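How do I fold T-shirts to fit a narrow drawer?

Print this page | E-mail this question

My drawer organizer (Kirkano, 20 cells) takes items that are long and thin. The usual store fold comes out too wide and has to be forced in. Shirts are cotton jersey, mostly medium. Is there a fold that gives a consistent width without a board?

Answer 1
Roll them. Works for me.

Answer 2
Use a lengthwise strip fold.

1. Lay the shirt face down and pull the side seams straight.
2. Fold one side in to the center line, sleeve flat on top.
3. Repeat on the other side, then fold in half lengthwise.
4. Press along the strip with a flat hand, working from one end to the other.
5. Fold the strip in thirds, or roll it from the hem.

Check the width after step 3 — that is the dimension that decides whether it fits. A surface with some grip helps, as jersey slides on a bare tabletop.

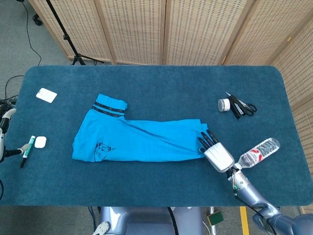

Strip stage, before the final fold. Soft creases at this point are normal.

If the strip is too wide, open it and move the first two folds past the center line.

Answer 3
Second the strip fold. I would skip the thirds on thick fabric and fold once. The Bastevar boxes have taller cells if you are still short on room.

Print this page | E-mail this answer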